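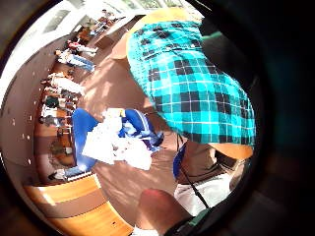

**Glenys Harrop**

March 13, 2018

> I see Orkmont are now promising a tidying machine for halls and community rooms by May. Our sweeper already does the floor at Clemby without anyone lifting a finger. Surely picking up is the easy bit? I reckon we should put our names down before the price goes up.

Hello all, and thank you for raising this, as it's been on my mind every time I've had to bend down lately (which at my age is a thing you plan for!).

I'd love to put our names down, I really would. But have a look at the floor. There's a bright blue fabric something with a crumpled white pile heaped on top of it, and I couldn't tell you from there whether the white stuff is paper or cloth. I'd have to go over and put a hand on it. If it's paper it goes in the recycling, if it's cloth it goes in the wash, and the blue thing mustn't go in either until someone's asked whose it is. Then there's sun in great patches across the boards and people sitting along the wall with their legs stretched out, so whatever comes trundling through has to work out which pair of jeans has somebody in it.

Our sweeper at Clemby is a good little worker, I'm very fond of it, but it only manages because one of us clears the floor first. Last month it swallowed a scarf and sulked for the whole afternoon.

I did ring Orkmont. The person I spoke to was lovely and told me their machine picks up 40 different objects, and when I asked if a heap counted as one object or several, there was a bit of a pause. It's $2805, plus $200 for the charging dock, and soft things are "supported in a later update". The folks over at Tivonora had one on trial for 6 weeks and sent it back. Marvellous with cups, apparently, and hopeless with cardigans.

So my vote is to wait a while and spend a little on decent tubs with lids, in a cheerful colour if we can get them. Happy to be argued with, especially if anyone has seen one fold a towel in person and not in a video.

Cheers,
Glenys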